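Sprechernotizen: Wamelness, der mobile Zweiarmroboter von Miston
Fassung vom 2. April 2025
Redezeit 17 Minuten, danach Fragen

Einstieg
Kurz begrüßen, gleich zum Produkt. Wamelness ist ein Paket aus Fahrgestell, zwei Armen mit Parallelgreifern und der Simulationsumgebung Humell. Wir haben alle drei Teile getestet, die Simulation am längsten. Miston vermietet das Paket auch monatsweise, Mindestlaufzeit drei Monate.

Was wir geprüft haben
Aufgaben aus dem Wohnbereich: Türen öffnen, Gegenstände vom Tisch nehmen, Schubladen schließen. Insgesamt 242 Durchläufe in der Simulation, davon 45 später am echten Gerät wiederholt. Hier langsam sprechen, die Zahlen werden sonst nachgefragt.

Einrichtung
Die Installation hat einen halben Tag gedauert. Das Handbuch ist auf Englisch, die deutsche Fassung endet nach Kapitel vier. Der Support antwortet per E-Mail, meist am selben Tag. Die Lizenz hängt am Rechner, ein Umzug auf ein anderes Gerät muss beantragt werden.
Vergleich mit dem Vorgänger Garg: Die Greifer schließen gleichmäßiger, die Bedienoberfläche ist fast unverändert. Wer Garg kennt, kommt ohne Schulung zurecht.

Schwächen
Beim Wechsel zwischen zwei Räumen lädt Humell einige Sekunden nach. Eigene Möbel lassen sich importieren, Texturen werden dabei manchmal verzerrt. Miston kennt das Problem, einen Termin für die Korrektur haben wir nicht bekommen.

Folie 13: Türaufgabe 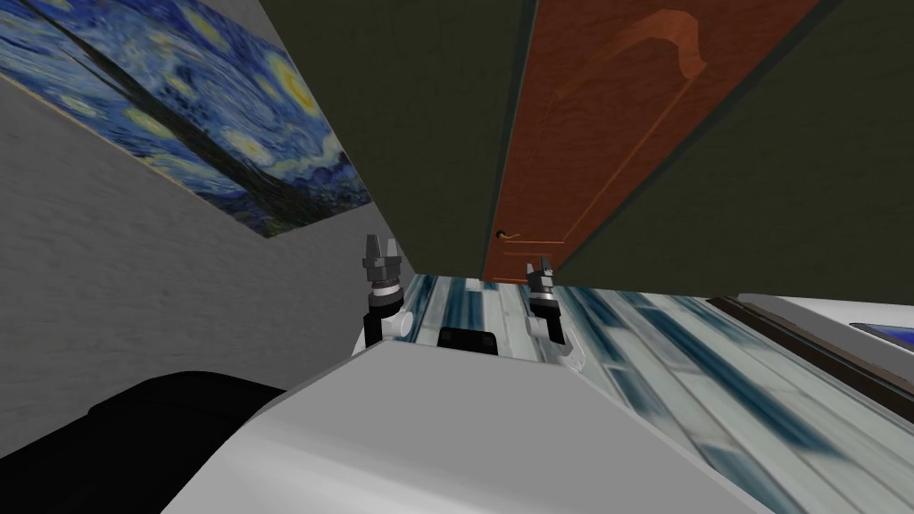
Türen waren für uns der wichtigste Teil des Tests, daher bleibt diese Folie etwas länger stehen. Die Bewertung in Humell zählt nur, ob die Tür am Ende offen ist, der Weg dorthin fließt nicht ein. Auf den kleinen Messinggriff an der Holztür zeigen, er ist das Ziel. Dann auf die beiden dunkelgrauen Greifer. Erwähnen, dass sich für jeden Arm getrennt eine Höchstgeschwindigkeit einstellen lässt. Wir haben mit der Werkseinstellung gearbeitet.

Kosten
Preise nicht auf die Folie, nur mündlich nennen. Die Simulation gibt es auch einzeln. Für Gruppen, die noch kein Gerät haben, ist das der günstigere Anfang. Die Wartung ist in der Miete enthalten, beim Kauf kostet sie ab dem zweiten Jahr extra.

Schluss
Unsere Empfehlung: erst Humell allein testen, danach über die Miete entscheiden. Auf das Handout verweisen. Fragen zum Datenexport an den Stand weitergeben, dort läuft die aktuelle Version.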